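Housekeeping and Household Practice
Course handout 6: Desk tidying and what the advice is worth
Ankica Kolev
Revised 2020-10-05

Read this before the practical. Bring the handout with you, and bring an argument if you have one.

1. Where we left off

Handout 5 dealt with kitchen drawers. Several of you wrote in your worksheets that the drawer stayed tidy because of the insert you put in it. I marked those answers down. A drawer that was emptied, sorted and half refilled would have stayed tidy for a while with no insert at all. Nobody in the group ran the other version, so we can't say what the insert did.

The same problem comes up with desks, and it is worse there, because there is more to buy.

2. The claims

Most desk advice rests on three claims. They get repeated so often that people stop hearing them as claims.

a) Every object should have one home.
b) Like should go with like.
c) A container makes people put things back.

The first is fine for scissors. It is poor advice for pens, which get used at the desk, by the phone and in the kitchen, and which will be found in all those places next week no matter where their home is supposed to be. Two small stocks of pens in two rooms may do better than one large stock in the wrong one.

The second is mostly harmless. It does lead people to sort much too finely. If you need a pencil and you have a place for soft pencils and a place for hard ones, you have doubled the number of ways to put a pencil away wrong.

The third is the one that sells things. The Watmont booklet in your reading pack says that a household with proper desk storage saves 918 minutes a year. I wrote in June to ask how that was measured and have had no answer. Treat it as decoration. The Fistell leaflet is more careful, and says only that its customers feel more in control. I believe that they said so.

3. Sort first, hold second

The order of work I want from you in the practical:

Clear a patch of tabletop big enough to spread things out. If there is no such patch, that is the first job, and it may be the whole job.

Tip out everything long and thin: pens, pencils, brushes, sticks, rulers. Let them lie crossed. You are going to look at each one, and a neat row tempts you to skip.

Test what can be tested. A pen that needs three tries to start is a dead pen.

Only then look at containers, and start with what is in the house already. A cup, a jar or a mug with a chipped rim will hold pencils. Whether it holds them well depends on its width and weight, and you can find that out in a minute without spending anything.

4. Cups and divided holders

These are the two usual choices for long thin things. A plain cup takes anything that fits through the top, and lets short items sink out of sight. A divided holder keeps groups apart for as long as people respect the groups – in a shared house, that may not be long.

Look at the two types on the same table. The divider in the tall holder at the left runs on the diagonal, so the compartments narrow toward the corners. The square cup is the plain kind, and the thin reddish-brown rods are typical of what either one is asked to hold.

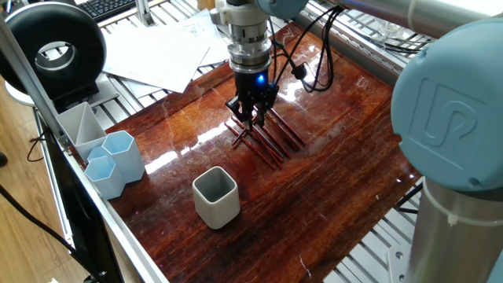
5. Things to check in the practical

Height. Stand the shortest item in the container. If you can't get hold of it without tipping the whole thing out, the container is too deep for it.

Tipping. Put every long item on one side and nudge the container. Light, narrow ones go over. The Marino holder in the cupboard is bad for this – try it and see.

Corners. Square containers sit nicely against a wall or another container. They also collect dust in the corners, and you will want a damp cloth and a finger to get it out.

Reach. Sit down in the chair you would normally use. A holder that looks right while you are standing may be behind the lamp once you sit.

6. Worksheet

Write one page. Describe the desk before you began, what you threw out, and what you used to hold the rest. Then say what would have happened if you had thrown out the same items and used no container. You won't know. Say how you could find out, using two desks and two weeks.

The Bulter article in the pack claims to have surveyed 1,000 desks. Read the last page, where it explains how they were chosen, before you quote it at me.

Worksheets go in the tray by the door. Please staple them.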